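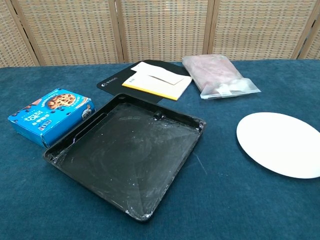

Birsen Özkan

I was promised that Kahraman would clear a table. The sales page says so, in large letters, and Hacer Polat repeated it to me twice on the phone. Put a few household things on a cloth, he said, and let it get on with it.

So I did. Blue cookie box, black tray, some papers on a flat board, a plate, a zip bag. Nothing exotic. The box was fine. The papers were fine, if you don't mind a crease.

Then it went for the tray. It closed in the wrong place, decided it had a good hold and pulled anyway, and the cloth came too. The log says "grasp confirmed, 2981". The limit is 3000, so as far as the software was concerned all was well. I pressed stop. It carried on for about 2 seconds, and that is the part I can't get past.

Hacer blames the black plastic, which he says is too shiny for the depth sensor. Perhaps it is – the thing is scuffed and smeared all over and still glossy. But a bad guess about a tray doesn't explain a slow stop button, and I've had no answer on that since I wrote on 2025-09-02. Divina Magbanua had the same delay in May and was told to update.

I have updated. I've also lowered the limit to 1000, which means it now gives up on the plate. It stays unplugged until somebody explains the button.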